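Hand-Held Capture, Priced by the Month

Parnell's gripper kit lets a person record manipulation data without a robot in the room. We put it to work on household objects.

The pitch from Parnell is simple enough. An operator holds a two-finger gripper with a camera mounted behind the jaws, performs a chore, and the footage is used to train a policy for an arm with matching fingers. The subscription covers the grippers, the recording software and a review service that returns usable episodes in 14 days. The entry tier is capped at 800 episodes a month, and the next at 1,000.

Our test task was taken from Parnell's own starter list: move a tumbler in and out of a wire basket on a tabletop. It sounds trivial. White drinkware is a poor target for any vision system, as it offers few features to track and changes brightness with every turn of the wrist. 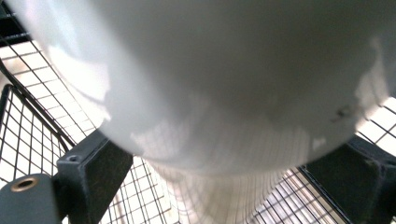 Finger geometry matters more than the camera in this kind of work. The kit ships with blocky, flat-faced fingers, and on a round body a flat face gives a narrow line of contact. Grip too high on a taper and the object slides down in the jaws; grip too low and it tips. Operators learn the right height within an hour, but the early episodes have to be flagged by hand, and the software makes that slower than it should be. Each flag takes three screens.

The basket adds its own difficulty. Thin wire produces a repeating pattern that can confuse visual tracking at close range, where one square of mesh looks much like the next. Parnell's manual advises keeping some of the tabletop in view during the approach. We followed that advice and lost fewer episodes to tracking errors. 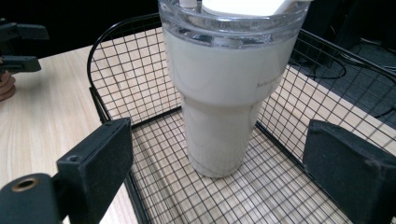
Setup and calibration

Calibration is done once per session. The operator opens and closes the jaws fully, holds the gripper level, then sweeps it across the work surface. A plain tabletop is a weak reference, and the sweep failed more often on bare laminate than on anything with visible wear. Scratches, stains and strong grain all help. Parnell sells a printed mat for use on featureless surfaces, which we did not need.

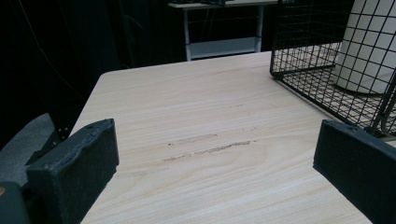 Jaw width is recorded along with the video, and the two streams stayed aligned over a session of 50 episodes. Restarting the software between sessions is still good practice. On one occasion it kept the previous calibration without a warning, and the resulting widths were wrong for the whole batch.

The closest competitor is Kindstead, whose kit has softer fingers and a better flagging tool but no review service. For a lab that already has people to check footage, Kindstead is the cheaper route. Górecki makes replacement finger pads that fit both.

Parnell's review service is strict. Episodes are rejected if the jaws leave the work area before the object is released, or if the operator pauses too long with nothing in the grip. The rejection notes are short and use codes, with a key in the back of the manual.
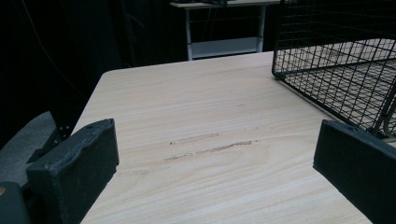

Zuzanna Sowa thinks the strictness is worth paying for. Her group at Mullcombe ran the kit through March, and she said the rejected episodes were mostly ones her own staff would have let through. Her complaint is with the monthly cap, which counts rejections against the total. Parnell told us a change to that rule is under consideration but gave no schedule.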